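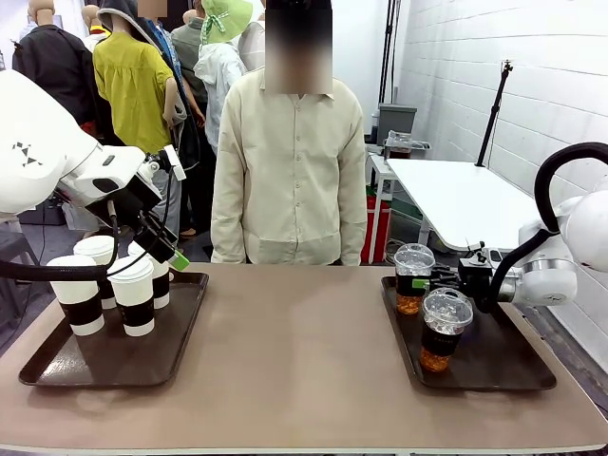
Fig. 1. Deux plateaux, deux familles de boissons : gobelets carton à gauche, gobelets plastique à couvercle dôme à droite.

Module Service à emporter, séance 4
Le tri des commandes sur plateau
Notes de cours, version de juillet

1. Ce que dit la règle, et ce que j'en pense

Le manuel Redisico tient en une phrase : « un plateau, une famille ». Le chaud avec le chaud, le froid avec le froid. C'est facile à enseigner, facile à noter à l'examen, et je doute que cela rende service au client. Celui qui commande deux boissons chaudes et une glacée veut un seul plateau, le sien. Trier par famille prépare le comptoir, pas la remise.

Heikki Mäkelä défend l'inverse dans son polycopié de Todham : composer dès le départ par commande. Il annonce un gain de temps sur 159 plateaux observés. Je veux bien, mais il ne dit ni à quelle heure ni avec combien de personnes au comptoir. À lire avec prudence, donc.

2. Poser les gobelets

Le gobelet carton avec manchon se prend par le manchon, jamais par le couvercle. Même chose pour le gobelet plastique quand il en porte un. On entend souvent que le manchon ne sert à rien sur une boisson glacée. Il sert au moins à la prise, la condensation rendant le plastique glissant.

On charge d'abord le bord éloigné du plateau, ensuite le bord proche. Les fiches Yagi recommandent l'ordre contraire sans donner d'argument ; essayez les deux en atelier et faites-vous une opinion.
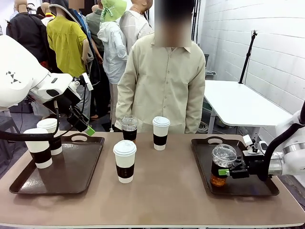 Reste la question de la table. Une boisson posée entre deux plateaux n'appartient à aucune commande, et c'est là que naissent la plupart des erreurs de remise que j'ai corrigées. Certains formateurs parlent de « zone tampon », terme flatteur pour un endroit où l'on oublie des cafés. Si vous en gardez une, fixez une limite écrite et tenez-vous-y.

Vocabulaire à connaître :
manchon : bande de carton autour du gobelet
couvercle dôme : couvercle bombé pour boissons froides, percé ou non au sommet
poignée ajourée : découpe dans le rebord du plateau, à garder dégagée

3. Le couvercle dôme

Il laisse de la hauteur pour la glace ou la crème. Il donne aussi l'impression d'un gobelet plus généreux, ce que les catalogues évitent de formuler ainsi. La notice Trudov promet une tenue parfaite jusqu'à 100 ouvertures ; qui rouvre 100 fois un couvercle jetable ? Contrôlez plutôt l'emboîtement en passant le doigt sur tout le pourtour avant de poser le gobelet.
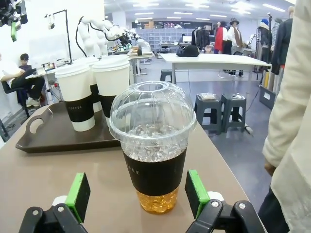
4. Travail pour la prochaine séance

Par binôme, préparer la même série de commandes mixtes selon Redisico puis selon Mäkelä. Noter le temps, les erreurs et les gobelets restés hors plateau. Une page maximum, tableau compris. Les conclusions sans relevé ne seront pas lues.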